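The Pink Batch

Tudur Prothero kept the log in the order in which things were done. Entry one gave the date, February 21, 2025. Entry two gave the mass of the sample. Gilchrist had asked for 100 grams, and 100 grams had been weighed out, in pink, the other colours having been used up in January.

"Does the colour matter?" asked Ewan Brunton.

"The colour is recorded," said Prothero.

The compound was called Brotik. Vovus intended to sell it to nurseries in tubs of 1,000 grams, and had claimed on the lid that it would hold an edge. The claim had to be tested before the lids were printed. Prothero had drafted a method of four pages. Brunton had read two of them.

The method called for a steel dish, a pair of scissors and a flat white surface. The sample was to be pressed into a shallow cup with a raised wall. The blade was then to be laid across it, and the state of the wall written down in plain words. 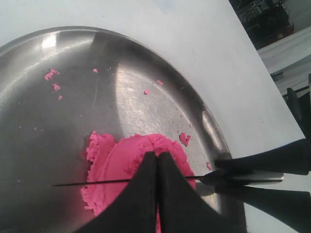
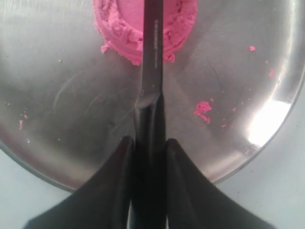 Prothero wrote: wall uneven, crumbs present. He considered the word "crumbs" and looked it up in the list of approved terms, where it did not appear. The nearest was "fragments, minor". He struck out one and wrote the other, and initialled the change.

"It's dry," said Brunton.

"We have no instrument for that."

"I have a thumb."

Prothero turned to page three. Thumbs were not mentioned. He noted the omission in the margin and left a space of two lines for a later revision.

Brunton pressed the spare piece between finger and thumb. It split along one side. He pressed it again, more slowly, and it split along the other.

"My daughter had a tub of Nastivero," he said. "It lasted a whole winter. She made a horse out of it, and the horse stood on the windowsill until Easter."

"Was the horse measured?"

"No."

"Then I can't put it in."

He entered the result as inconclusive and the batch as number 333. Vovus had ordered 2,000 lids, and the printer wanted an answer by five. Prothero drew a line under the entry with a ruler. Below it, after some time, he wrote in smaller letters: horse, one, reported by E. Brunton, height not known.

Then he put the cap back on his pen and asked how the legs had been fixed on.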